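The Arm That Wants to Work the Bread Counter

Beaudoin has sold proofing cabinets and slicers to small bakeries for years. Its newest product is a robot arm. The Brasness is a tabletop unit meant to move rolls, buns and pastries from one place to another without denting them, and the company began taking orders in November.

The price is $4,000 for the arm, a soft two-finger hand, a fixed camera and the software, which comes from a smaller firm called Zovley. That is low for this kind of machine. It is also low enough that a bakery owner might buy one without being sure what it will do all day.

We had a unit on loan for a month. Setup took most of a morning. The arm clamps to any flat table, and the camera goes on a pole beside it. The software then asks for a plain background and even light, and it means it. On a floured wooden bench the camera lost track of rolls again and again. On a clean white surface it did far better.

Teaching the arm a job is the main selling point. There is no programming. You set out the goods and the container, guide the arm through the move by hand, and repeat it. Zovley recommends at least 10 passes for each product and each container. We taught it baguette ends, dinner rolls and a striped roll, and used a wicker basket for most of the work.

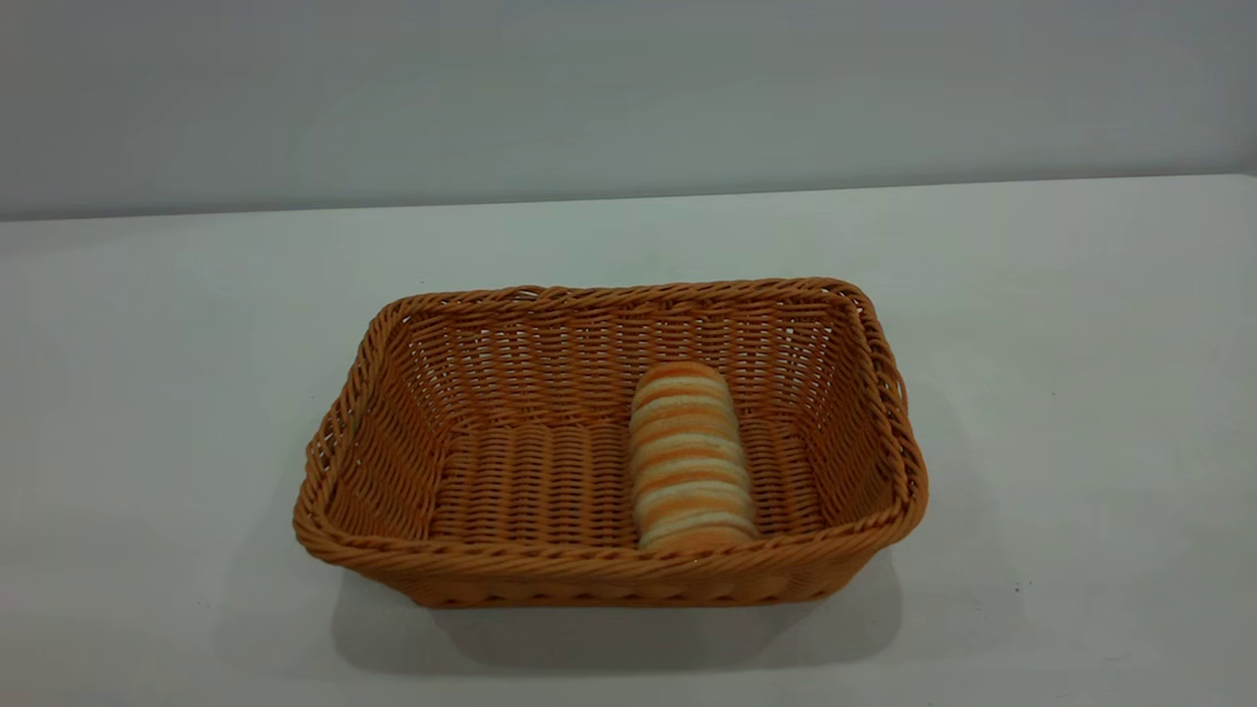 A striped roll in the wicker basket used for most of our test moves.

Baskets are harder than they look. Trays have straight walls and a known depth, and the Brasness handled them well from the first day. A woven basket with sloping sides leaves less room at the bottom than at the top, and the hand needs space to open. Early on, the arm tended to let go too high. A second round of teaching fixed most of that.

Over the month we logged 916 moves. Of those, 58 needed a person to step in, mostly for a dropped roll or a bad grip on a thick rim. Soft pastry came through with few marks. Anything with a sticky glaze was a poor match, and the finger pads had to be washed often.

Speed is the weak point. A counter worker can fill a basket in the time the arm takes to place two or three rolls. The closest rival, from Asano, is quicker but costs more and needs a trained installer.

The finger pads come off without tools and can go in a dishwasher. Spare pads are sold in pairs. Beaudoin includes a year of software updates in the price, and after that Zovley charges a yearly fee, which had not been set when we returned the unit.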